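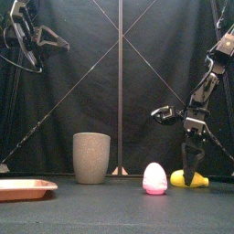 Notes from the Puvgate open day, 26 May 2024. Typed on the train, sorry for the mess.

Got there late, parking full. Went straight to the two-arm room becuase that was the one I came for. Erlinda Tan was running it, talking fast, good.

The method is called Cuvach. People drive the arms by hand first, the arms record it, then a model learns from the recordings. 241 recordings for the tidy-up task. Usual stuff so far. The new bit — they throw out the pauses before training. Every spot where the driver stops to think gets cut. Tan says those pauses were teaching the arms to freeze right over an object.

Result on her slide: 13 stalls in the test set before, 2 after. Same tests, same objects. Soft toys and squeezy things still the hardest, she said, they move when a finger presses on them. Cups are easy by now. Trays so-so.

Asked if cutting pauses hurts when both arms have to wait for each other. Yes, a bit. They keep those in, marked by hand, takes ages. Bañez (the sister lab) is trying to get that part done automaticaly, no numbers until September.

Skipped the Flirkatar talk, room too hot. Coffee fine. Handout has 5 pages, the useful plot is on the last one — will scan it tonight.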